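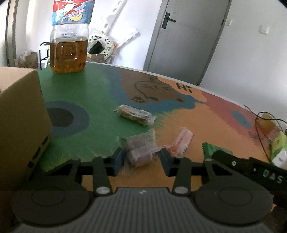 Unit 5: Budgeting for a Small Gripper Station
Instructor: Iwona Grabowska

Start from the task, then price the parts. Students tend to do it the other way around and end up with an arm they can't feed or fix.

1. What goes on the first sheet
Write down what will be picked up, how it is wrapped, and where it gets put down. Film-wrapped snacks are a common first choice. They are cheap to replace, but clear crinkled film is hard on cameras and finger pads both, so budget for extra pads from the start.

2. One-time costs
Gripper body and fingers, mount, cables, table, lighting. For the exercise, use the Rollach price list in the course folder. The Plorkach list is from an earlier year — don't mix the two.

3. Running costs
Finger pads: 39 dollars a pair
Screws and fasteners: 37 dollars a kit
Test items (snacks, boxes, bottles): 60 dollars a month
Yearly line for pads, screws and test items goes in column D. Most drafts leave out the test items.

4. Lead time
Ju-won Kang's group last year had money left in August and no spare fingers on the shelf. Put the order date next to each price.

5. Reserve
Hold back 360 dollars for the first year. It is not for upgrades.

Homework
Fill in the sheet for one station and one spare gripper. Work in pairs. Send questions on the sheet to So-yul Seol before 4 p.m. the day it is due.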